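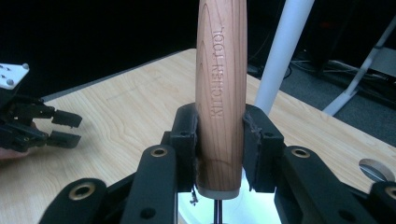
My question is about finger pads on a two-finger gripper, and how often the rest of you replace them. I've got a pair of small linkage grippers on my bench at Trilwood, and the padding on the one I use most has gone ragged down the inside of both fingers. It still closes on a round wooden handle, the KITCHEN TOOL one with the arched grain, but the strip on the right is loose and scruffy and the left one is fraying. I was told pads are good for 900 closings and I'm well past that. Do I pull both, or just trim the fuzz and carry on? And should I be oiling those brass-colored rings in the arms while I'm in there?
Gudrun Eklund

Change both, and do it together! I did one side only last September and the handle kept rolling toward the old pad, drove me nuts for a whole Saturday. Peel off what's left, wipe the face with rubbing alcohol, let it dry completely, then press the new strip on and leave it clamped on a scrap of dowel overnight (I give mine until the morning coffee). Trimming is okay to get you through an afternoon, but loose bits end up in the joints sooner or later. On the rings I'd say check before you oil. Plenty of bushings are made to run dry, and oil just collects lint from the pads. Wiggle each arm sideways, and if there's no slop, leave it alone. Also, put a dot of paint on the screws before you take anything off, so you can see later if one has backed out.
Sverre Backlund

i just use grip tape from the hardware store, lasts me 2 months or so. never oiled anything
Bednárik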